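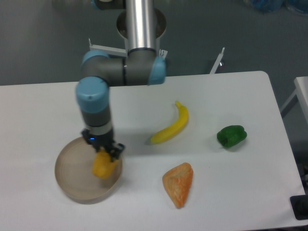

White tabletop with a round tan dish, left side.

Skukstead Tables: Care and Maintenance FAQ

This page covers white and light-colored tabletops in the Justine range, including those sold as replacement tops without legs. Information on chairs and benches is kept on a separate page. Last revised in February.

General

What is the surface of a Justine tabletop made of?

The standard top is a wood-fiber core with a two-part lacquer on all faces. The lacquer is applied in three coats on the upper face and two on the underside. Tops ordered with the "hard" option have one additional clear coat. The option is printed on the label under the top as the letter H after the batch number.

Does the white color change over time?

Yes, to a small degree. Lacquer in direct sunlight shifts toward yellow. The change is even if the whole top is exposed and nothing is left standing in one place. Objects that stay put for months leave a lighter patch underneath. The patch usually fades after the object is moved, though it can take a full summer.

Can a new replacement top be matched to an older table?

We can match the original color but not the aged one. If two tables are to stand side by side, order both tops at the same time.

How do I find the batch number?

Look under the top, near the short end with the two threaded inserts. The number has six digits. On tables from the Grundau workshop, the first digit is always 4. If the label is gone, send the outside dimensions, the thickness, and the distance between the leg bolts. In most cases that is enough for us to identify the version.

Cleaning

What should I use for everyday cleaning?

A soft cloth, lukewarm water, and a few drops of dish soap. Wipe once with the soap solution, once with clean water, and dry. Do not skip the drying step on the edges. Standing water in the groove under the edge is the most common cause of swelling reported to us.

Which products should be avoided?

Scouring powder, cream cleaners, melamine sponges, acetone, oven cleaner, and undiluted bleach. Melamine sponges are often recommended for white surfaces. They are a fine abrasive and will raise the gloss on a matte top in the area that was rubbed. The gloss can't be taken back down without sanding the full face.

Are disinfectant wipes acceptable?

Alcohol wipes are acceptable if the surface is dry within a minute. Wipes based on quaternary ammonium compounds leave a film that attracts dust, and should be followed by a wipe with clean water. Test either type on the underside first.

How do I remove coffee, tea, or turmeric?

Coffee and tea come off with soap and water if treated the same day. For older marks, make a paste of baking soda and water, lay it on the stain without rubbing, wait 14 minutes, and rinse. Turmeric needs light. Clean off what can be cleaned, then place the table near a window. The remaining color breaks down by itself over several days.

What about ink and marker?

Ballpoint: isopropyl alcohol on a cotton pad, dabbed from the outside of the mark toward the middle. Whiteboard marker: soap and water. Permanent marker: isopropyl alcohol, repeated. Change the pad each time or the ink is spread over a larger area. Printer toner must be picked up dry with a vacuum cleaner before any liquid is used.

There are gray lines that don't come off. Are they scratches?

Run a fingernail across the line. If the nail does not catch, the line is most likely metal left behind by an unglazed ceramic foot, a pan base, or a belt buckle. Metal marks come off with a white pencil eraser. If the nail catches, see the section on repair.

Heat, moisture, and load

How hot may an object be when it is placed on the table?

The lacquer is rated for short contact with a cup of hot tea. Pans, baking trays, and electric kettles need a trivet. White rings after heat contact are moisture trapped in the lacquer. They often clear if the room is kept dry and warm for a day or two. Do not use an iron.

What happens if unglazed or woven items are left on the surface?

Unglazed ceramic can pass moisture through its base, and woven items can press a pattern into lacquer that has not fully hardened. Put felt or cork under either during the first 30 days after delivery. After that period the lacquer is at full hardness and the pressure marks no longer form under normal weight.

What load does the table take?

Load ratings depend on the leg frame and are printed in the assembly sheet. The rating assumes that the load is spread across the top. A heavy item on a small foot should have a board under it. Clamped items, such as vises and monitor arms, need a plate on both faces. The plate should be at least as wide as your palm. 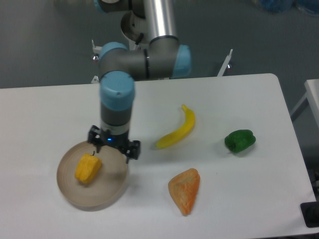 White rectangular table on a gray floor.

Can the table stand on an uneven floor?

Yes. Each leg has an adjustable foot with 13 mm of travel. Set the table in its final position, place a level across the diagonal, and adjust the low corner first. Tighten the lock nuts after all four feet have been set. A table that rocks will loosen its own leg bolts over time, and the inserts in the core will wear.

Is the table suitable for outdoor use?

No. This also applies to covered terraces, carports, and unheated storage rooms.

Repair

How are small scratches repaired?

Clean and dry the area. Fill the scratch with the touch-up lacquer from the repair set, using the brush in the cap. Let it dry overnight. A second layer is normally needed, as the first one sinks. Level the repair with the gray pad in the set, working only along the scratch. Tops with the H option need the gloss bottle from the same set as a last layer.

The touch-up color is too bright. What went wrong?

Probably nothing. Touch-up lacquer is brighter when fresh and settles within two weeks. If the difference is still clear after that, write to us with the batch number. Tops made before the change of lacquer supplier need the older shade, which we keep in limited stock.

How do I treat a swollen edge?

Stop the source of water first. Let the table dry for at least three weeks in a heated room. Swelling seldom goes back completely. If the lacquer is intact, the edge can be left as it is. If it has cracked, seal the crack with touch-up lacquer so that no more water enters. Edges that have grown by more than 2 mm can't be restored, and the top has to be replaced.

Can I sand and repaint the top myself?

It is possible, but the warranty on the surface ends. Sand with 240 grit by hand, remove all dust, and use a two-part product. One-part furniture paint stays soft on this lacquer and will stick to anything left on it overnight.

How is a replacement top fitted?

Two people are needed. Turn the table upside down on a blanket, mark which leg belongs to which corner, and remove the bolts. Fit all bolts loosely in the new top before tightening any of them. Use a hand tool. Powered drivers strip the inserts.

Warranty and service

How long is the surface under warranty?

Five years for home use, two years for offices, schools, and shops. Abrasion from normal use is not covered. The lacquer is tested to 4,000 rub cycles with a dry cloth under a fixed weight, and the test sheet is available on request.

What do you need for a claim?

The batch number, proof of purchase, one photo of the whole table, and one close photo with a ruler in it. State which cleaning products have been used. Claims are read by Femke Mulder and, for tops made in Grundau, by Lieven Dierckx. A first reply takes up to five working days.

Do you take back old tops?

Yes, when a replacement is delivered by our own van. Parcel carriers do not accept returns of this size. Please remove all metal parts and keep the leg bolts, as new ones are not included with a replacement top.

Who do I contact about bulk orders?

Mirjam Mertens handles orders of ten tables or more. Please include the delivery floor, the width of the narrowest door, and whether there is an elevator.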